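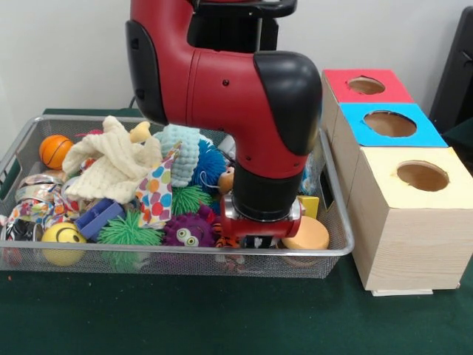
Omenau Basket Picking Set: data card

Version dated 11 March 2022. Maintained by the manipulation group at Stoltau. Replaces the earlier text file shipped with the recordings.

Summary

The set contains 400 recorded episodes of a single arm picking soft and irregular objects out of a wire-mesh basket on a table. Of these, 388 passed review and are in the main folder. The other 12 are in a folder called held and must not be used for training or for reported scores. They are kept so that the review rules can be checked against real cases.

Scope

Objects are small toys and household textiles: spiky puffer balls, foam pieces, plush and knitted items, paper and foil bags, folded cloth. They lie in a pile and overlap. Stacked wooden boxes with round holes in their tops stand on the right of the basket. The set says nothing about rigid tools, glass, food or anything with a sharp edge, and results should not be extended to those.

Rules for the cell

1. One person runs the arm and one person may load the basket. They are never the same person during an episode.
2. Hands stay off the table from the start tone until the arm is parked and the drive light is off.
3. The basket is loaded by tipping, then left alone. Do not arrange objects by hand to make a pick easier.
4. Contact with the pile is allowed. Contact with the rim of the basket is logged as a fault, even if the pick succeeds.
5. If a mesh wire catches a thread or filament, stop the arm before freeing it. Do not pull against a closed gripper.
6. An object that sheds, splits or leaks is taken out of the set for good. Write its number on the sheet and do not swap in a lookalike.
7. The emergency stop is tested before the first episode of each day. No test, no recording.

Rules for recording

The camera is fixed and its mount is locked. If it is knocked, the session ends and the calibration is run again. Operators may not delete an episode. A failed pick is kept and labelled as failed, with one of 7 fault codes listed in faults.txt. Use code 0 only when no fault occurred - it does not mean "unknown".

Every episode is reviewed by someone who did not record it. An episode goes to held if a rule above was broken, if the log and the video disagree, or if frames are missing between the first contact and the release.

Labels

Each object has a number, a plain name and a material class. Names follow the Palaniappan list, which has no entry for fuzzy toys - these are filed under plush. Paper and foil bags share the class thin sheet. Where an object is mostly hidden, the label is given only if the reviewer can identify it from that episode alone.

Known limits

Light comes from one side and some recordings have soft shadows inside the basket. Gripper force was not logged before the Brusham driver update, so the force column is blank in the older files. Blank does not mean zero.

Changes

Corrections are collected and issued together, next in May. Report errors with the episode number and the rule or label concerned.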